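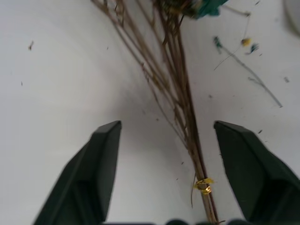 **Notes for the Prellstead evening, 2 Feb 2022**

*Slide 1: why leave the border standing?*

Start with the hands-up question: who has already cut everything back? Wait for the groans.

Then straight in. I used to clear the lot in December and feel very pleased with myself. Now I leave every dead stem until spring and I love the garden in winter more than I ever did in June! Frost on fennel. Goldfinches on the teasels (do the story of the one that ignored my full feeder for a whole morning).

*Slide 2: what's living in there*

- Hollow and pithy stems: small solitary bees, earwigs, ladybirds tucked into the joints
- Pass the fennel round now, and mind the front row's tea
- Seed heads: Hernán Arboleda's list from the Grinby allotments, 173 seedlings from one patch of verbena. Pause here, people like this one

*Slide 3: when you do cut*

Late March for me, later if it's cold. Cut at knee height and leave the stubs, as bees will nest in them. Tie the tops in loose bundles and lean them against a fence, somewhere dry and sunny. Mine stay there until midsummer, then go on the heap.

Don't leave anything mildewed or slimy. Peonies always come out, and so do the hostas.

*Slide 4: six plants to start with*

Fennel, teasel, echinops, sedum, verbena, Joe Pye weed. Read them slowly, they'll be writing.

Questions, then seed swap at the back table.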